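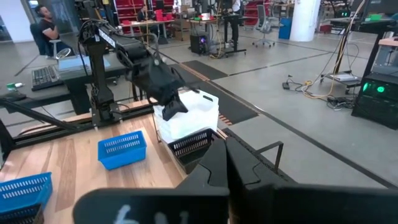 Clekbridge pulls out of chip deal after export rule change

Clekbridge, the chip designer, has walked away from its planned purchase of the Turkish sensor firm Taşdemir, blaming new export rules that it described in July as "very unlikely to affect us".

The deal was worth £315m and had been through two rounds of approval. It needed a third once the rules were widened in October to take in the sort of low-power parts that Taşdemir sells to makers of lifts, lorries and, according to its own brochure, "premium kettles". Clekbridge told investors on Saturday, a day on which companies rarely share news they are proud of, that it could no longer see a route to closing.

Shares in Grondovden, which lost out to Clekbridge in the bidding, rose on the news. Grondovden said it had no plans to come back with an offer of its own. It said the same in the spring, a week before making one.
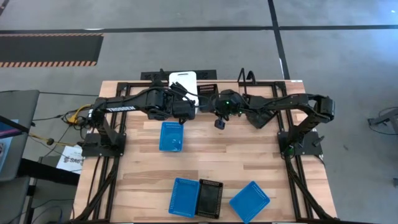 Robot arms mounted either side of a worktop.

Tuncay Dursun, chief executive of Taşdemir, said he was "disappointed but not short of things to do". The firm is owed a break fee, though the two sides do not agree on how much. Taşdemir puts it at 3 per cent of the price. Clekbridge's reading of the contract is that a change in the law lets it off the lot, and it has hired a second set of lawyers to read it again.

The bigger worry is in Sternham, where Clekbridge had promised a test site with 100 jobs if the purchase went through. The council has already widened the road. A spokeswoman for the company said the Sternham plan was "under active review", a phrase it last used of its tablet business, and later of the office where the tablet business had been.

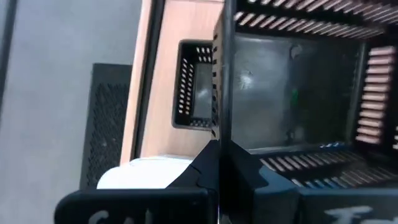 Rivals will be watching the rules more closely than the row over the fee. As drafted, they cover any part that could be put to use in a network, and suppliers have been asking since the summer which parts that leaves out. Guidance is expected before Christmas. The last lot of guidance ran to a page and a half and advised firms to seek guidance.

Clekbridge kept its forecast for the year unchanged. It had not counted Taşdemir's sales in the figures, it said, out of caution.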